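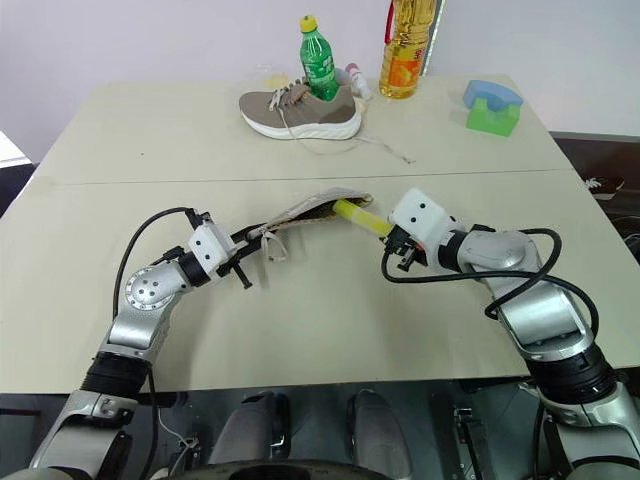

Plekora is a small workshop for fabric shoes in Bromudby, and we are looking for two people for the finishing tables. We make light summer shoes and house shoes, and we also repair the pairs that customers send back to us. Most of the work is done sitting, with the shoe parts in front of you on a plain beige table. You will handle soft fabric pieces with a speckled tan and brown side, put in the laces, check the edges and prepare everything for sewing. The pieces are light and they bend easily, so a calm way of working is more important for us than speed.

Your tasks:
Sorting fabric parts by size and color
Lacing, and changing laces on repaired pairs
Looking for loose threads and weak edges
Writing the order number on the card of each pair
Keeping your table clean at the end of the shift

You do not need a diploma. Experience with sewing, upholstery or leather is welcome — but we teach all steps during the first seven weeks, and this time is fully paid. You should see small details well, with glasses or without, and you should understand simple written instructions in English.

The shift starts at 7 in the morning. There is a warm lunch in the building, and the bus from Brornholm stops near our gate. The work begins in October.

Please send a short letter to Fanni Veres and write the number 1308 in the subject line. A photo is not necessary. If you have questions about the repair work, you can ask for Fouad Awwad at the workshop. We answer every letter, also when the answer is no.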